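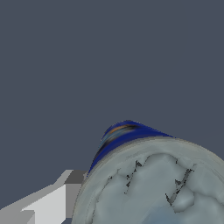

Grokau grasping in sim – frequently asked questions

Last touched in February. Questions that come in by email more than twice end up on this page. Short answers, the long ones are in the paper.

What is Grokau?

A method for picking grasp points on scanned objects when the scan is bad. Holes, lumps, smeared texture, all the stuff you get from a quick scan. Most planners want a clean closed mesh. Grokau takes the mesh as it is and scores how much it trusts each patch of surface before it plans anything.

And Prondinar?

The simulator setup we run it in. Scene files, gripper model, physics settings, logging. You can use Prondinar without Grokau. The other way round is possible but painful.

Do you repair the meshes first?

No. That was the whole question behind the project – how far can you get with no repair step. We have a baseline that does repair (called Kouris in the tables) and it is slower and does worse on thin rims, where the filling tends to close up openings that should stay open. Does better on boxes.

How many objects are in the test set?

168 scans. Of those, 77 have at least one real hole in the surface, the rest are just lumpy. Split is in the file list, please don't reshuffle it or your numbers wont match ours.

Why does the gripper look like it is made of blocks?

Collision geometry and visual geometry are the same thing in our setup. Boxes are fast and contact is stable. A nicer looking finger would change nothing in the results, so it stayed on the todo list.

Why are the object textures so low res?

To fit a lot of scenes in memory at once. The planner reads geometry only, never color. If you want to train something that uses color, swap in your own textures, see the readme.

Why is the background plain gray?

Same answer more or less. Nothing to learn from it, and depth gets masked there anyway.

What counts as a success?

Object lifted, held, still in the gripper at the end of the hold. Touching doesn't count. Lifting and then slipping doesn't count either, we log that on its own as a slip. If you only compare lift rate you will get a much rosier picture, please report both.

What does the trust score look at?

Local things. How much the normals disagree inside a small patch, how close the nearest open edge is, how even the triangles are. No learned part in the score itself. We tried a small network for it and it was fine on our own scans and bad on everybody else's, so it got dropped.

Does it avoid cracks completely?

Not completely. A crack near a contact point lowers the score, it doesn't ban the grasp. Sometimes the only reachable rim is next to damaged surface and you have to take it. A hard ban was tested and left 13 objects with no valid grasp at all.

Inside or outside of a curved shell?

Outside approach is prefered when both are open. For bowls and jars the planner also tries one finger in, one finger out across the rim. Inner surfaces usually scan worse, so the score on that side is lower and you'll see it hesitate between candidates. Known issue, the tie-break is crude.

The finger stops next to the object and never closes. Bug?

Usually not. The pre-grasp pose sits very close to the surface on purpose. If it stays there past the timeout, check units first. Meters vs millimeters is the cause in most reports we get. Then check that you didn't load the mesh with its convex hull as collider, because then the finger meets an invisible wall.

Object explodes when touched?

Flipped triangles, or mass left at zero. Run the check script. It prints the worst offenders.

Does it work on a real arm?

Small test only, 17 household objects, with the Badell hand. It transferred ok on rigid things, badly on anything that flexes. Not enough for a claim and the paper doesn't make one. Larger test is planned – no date.

Can I use my own scans?

Yes. One mesh per folder, z up, origin near the base. Watertight not needed obviously. Very dense meshes should be thinned out first, or the scoring step takes forever.

Which gripper models are supported?

Parallel jaw only. Suction was asked for several times. The score would need a different contact model and we haven't got one.

Why do my results change between runs?

Set both seeds, the planner one and the physics one. Poeple set the first and forget the second. Small differences between graphics cards remain even then.

Can I get the failed grasps too?

Yes, they are in the same logs as the good ones. Filter on the outcome field. Slip, miss, timeout, collision.

Something is missing here?

Email the list, include your config file and the log. Without the log we can't do much.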